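The Soup Column: What We Learned From a Year of the Pot Swap
28th December

The last newsletter of the year traditionally goes to whoever failed to leave the editorial meeting fast enough, so you have me again, and I would like to talk about soup. Specifically, I would like to talk about why so many people in Ronport own one good pot and cook in it so seldom.
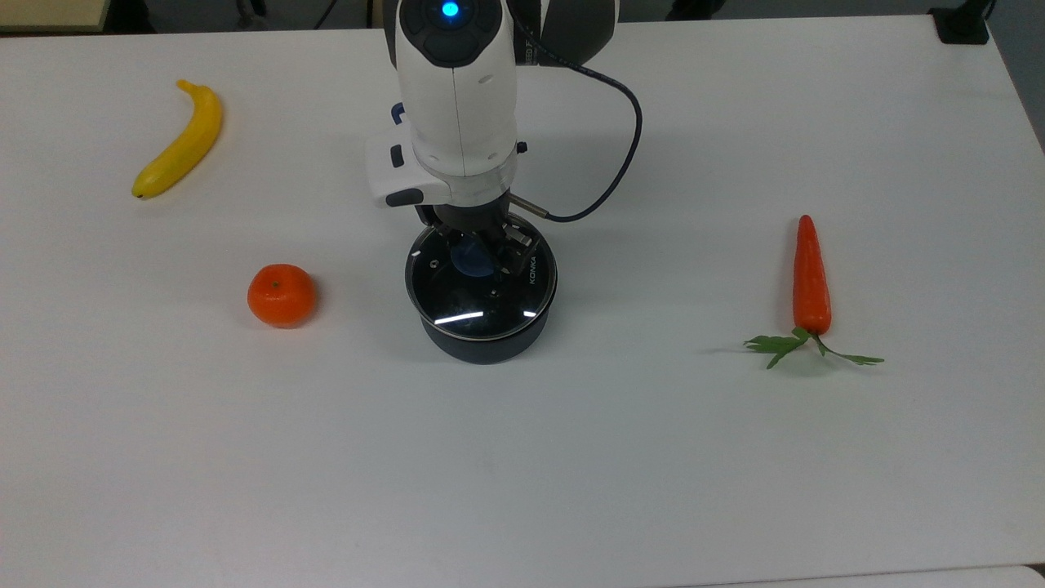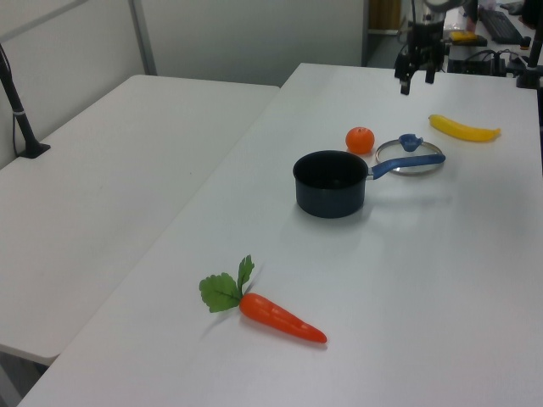 A saucepan and some toy produce to go near it.

When we started the Pot Swap at the Zideck Street hall last February, the plan was simple. You brought a pan you didn't use, you took home a pan you would. I expected a quiet morning and a lot of fondue sets. I was right about the fondue sets. We still have most of them, and if you have ever wanted to host a party in 1974, please get in touch.

The rest went better than I had any right to hope. By the final swap of the year 1269 pieces of cookware had changed hands, a figure I trust because it comes from the sign-out book and I have read the sign-out book, which is an evening I will not get back. Stockpots go first. Woks go second, usually to the person who gave one up at the previous swap. Egg poachers do not go at all.

The surprise was how many people wanted to talk about what to put in the things. So we added a soup table, and the soup table got longer, and now there are regulars who come with an empty jar and no pan whatsoever. I have made my peace with this.

A few things I have picked up from a year of eating other people's soup out of paper cups:

Salt goes in early and again late. Everyone says this. Half of you are still doing it once, at the end, in a panic.

A bean soup made on purpose and a bean soup made because the chili went wrong taste the same by the second day. I have had both and could only tell them apart by how much the cook apologized.

Fruit in soup divides a room. We had a carrot and orange one in the fall that caused an actual argument near the coats. I was for it. I remain for it.

Lids matter more than we gave them credit for. A pan that arrives without its lid will sit on the table until closing, looked at and put back. We now keep a box of stray lids by the door, and people will spend longer in that box than at the rest of the swap. Please bring yours, even if you are sure it fits nothing. Especially then.

On money: the Nogueira Fund has given us 3000 dollars toward the coming year, most of which will go on hall rent and a second soup warmer. The first one has two settings, off and volcanic. We have also been promised shelving by the Onummont Hardware Exchange, so the heavy cast iron can stop living on the floor where my shins keep finding it.

The swaps start up again in February, same hall, same hours, doors at ten. Entry is still free. Soup is still 50 cents a cup, and the person on the cash tin would be grateful if you stopped paying with twenties. If you have a recipe for the winter booklet, drop it in the box at the hall or send it in by reply. We have nine lentil soups already. We would love something else, though I suspect we are getting a tenth.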